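De: Ilse Bosman
Para: lista domotica-casera
Asunto: Re: Sensores de humedad en el sótano, pierdo lecturas

Hola, Sem, y hola a los demás:

Sem Kuipers escribió:
> Tengo los sensores Pundside repartidos por la casa y funcionan todos
> menos el del sótano, que se queda mudo varias horas y luego vuelve
> como si nada. La pasarela está en el salón, al lado del router. He
> cambiado la pila dos veces. ¿Merece la pena comprar un repetidor o
> me cambio de sistema directamente?
> El forjado es de hormigón y la puerta de abajo, metálica.

Yo no cambiaría de sistema todavía. Tuve el mismo problema con un Trinideck y la culpa era del sitio donde había puesto la pasarela. Al lado del router es donde peor va, y más si la tienes pegada a las antenas. Usa un cable de red largo y llévala al hueco de la escalera. En mi caso gané 10 dB y dejó de perder tramas.

Antes de mover nada, mira el registro de la pasarela. En Ajustes > Radio hay una columna con el nivel de señal de cada sensor. Si el del sótano aparece siempre por debajo de los otros, es cobertura. Si el nivel es bueno y aun así desaparece, sospecharía de la pila. Algunas recargables dan menos tensión de la que espera el sensor y este se apaga cuando baja la temperatura.
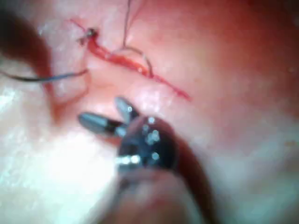 También conviene revisar el intervalo de envío. De fábrica viene a 2 minutos y para la humedad de un sótano es demasiado. Con 10 minutos tienes una gráfica igual de útil y la pila dura bastante más. Ojo, que el cambio no se aplica hasta que el sensor vuelve a conectar, así que pulsa el botón trasero después de guardar.

Sobre el repetidor: el de Jansen funciona, pero solo admite 3 sensores y ocupa un enchufe de forma permanente. Lo dejaría como último recurso. Si al final lo compras, ponlo arriba de la escalera y no dentro del sótano, porque abajo tendrá la misma mala señal que tiene ahora el sensor.

Para las alertas, yo no uso el servicio web del fabricante. Tengo Stomadness instalado en un miniordenador viejo y recibe los datos por la red local. La regla es sencilla: si un sensor lleva 3 horas sin dar señales, me manda un correo. Así distingo entre "hay humedad" y "no sé si hay humedad", que en la aplicación original se ven igual. Cuando revisé el histórico me encontré con 427 lecturas perdidas en julio y no me había enterado de ninguna. 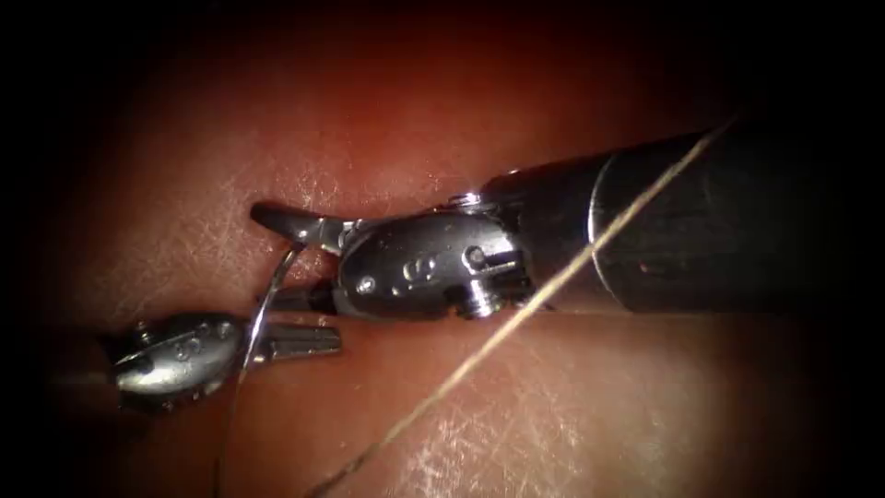
Los dos brazos con sus pinzas quirúrgicas, sobre la superficie de tonos salmón y rojizos.

Si quieres la regla, te la paso en texto plano. Tendrás que cambiar el identificador del sensor y la dirección de correo, lo demás sirve tal cual. Necesita la versión 2 de Stomadness; con la anterior no existe la condición de tiempo sin datos.

Una pregunta para el resto: ¿alguien ha conseguido exportar el histórico del Pundside sin pasar por la web? El botón de descarga me da un fichero con las fechas en un formato raro y los decimales con punto, y la hoja de cálculo se lo traga como texto.

El martes por la tarde estaré en casa y puedo mirar los niveles de mi pasarela para que los compares con los tuyos.

Saludos,
Ilse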